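# Speaker notes: should we pay for the Zumby hand kit?

24 October 2019. Keep it under 15 minutes, leave room for arguments.

**Opening**

- Start with the price slide and say nothing for a bit. Let people read it.
- Then the claim from the Landeo brochure: "handles soft goods out of the box." Ask the room what "soft" means. The brochure doesn't say. Neither did the sales call.
- I'm not against buying hands. I'm against buying adjectives.

**What's in the offer**

- Hardware, a tuning service, and a support plan that renews every February unless you cancel in writing. Read that clause out loud.
- The tuning service is done by Correia under contract. So if a grip goes wrong, there are two firms to call, and I would like to know which one picks up.
- Spare fingertips are sold in packs of 6. No stated wear life. I asked for one and got a link to the brochure.

**The gripping work**

- Show both pictures, one after the other. Talk slowly here, people in the back like to squint. 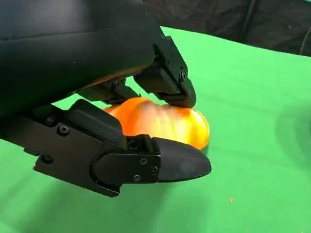
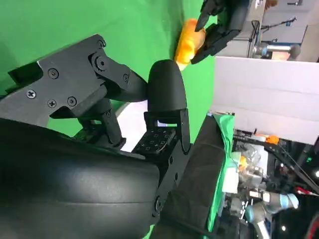
- First picture: orange bell pepper, one pad on top, the other fingertip low on the side. Point at the dull, grayish patch near the top pad. Looks a little bruised. I can't tell you from one picture whether the grip did that or the pepper came that way, and I won't let a salesperson tell me either.
- Second picture: the near finger has a pad with a grid of small rectangular holes or cells. The other gripper has the yellow-orange thing. Ask what we would get out of a pad like that: a force number, a map, or a green light?
- Neither picture tells you how hard the fingers are squeezing. That's the figure I want in the quote.

**Questions the vendor has to answer**

1. What force does the hand apply by default, and who can change it?
2. How many failed grips in a normal shift, on produce we pick ourselves?
3. Does the software still run if we drop the support plan?
4. What happens to our grip data once Correia has it?

**The Ulgate comparison**

- Ulgate quoted us for a plainer hand. Fewer features, 3 years of parts, a manual you can read in one sitting.
- Their delivery is 16 weeks, and that's a real mark against them. Say so before somebody else does.

**What I'm asking for**

- A paid trial with our own crates, and no signature until it's done.
- If they refuse the trial, go to the backup slide with the Ulgate quote and take questions from there.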